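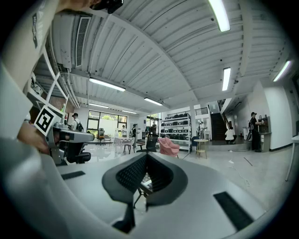
How many spare finger sets should we order for the hand-held grippers this quarter? Three, which covers the pads we wear through by February and leaves a little over.

Jan 16, 2024. Stulance sent their quote this morning, a very friendly letter with it, and it comes to 1,628 for the lot with 39 for delivery.
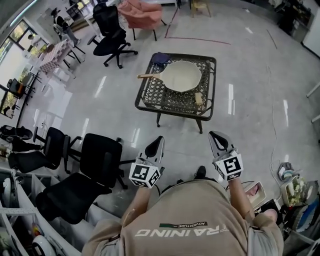 Clastero's offer is cheaper but I do worry about the wait, bless them. The fingers we use now are white plastic with black padding on the inside, and I'd dearly like the same again so that wiping up with the little yellow sponge by the frying pan stays comparable with our older notes. Stekgate to be asked as well, and then a nice cup of tea.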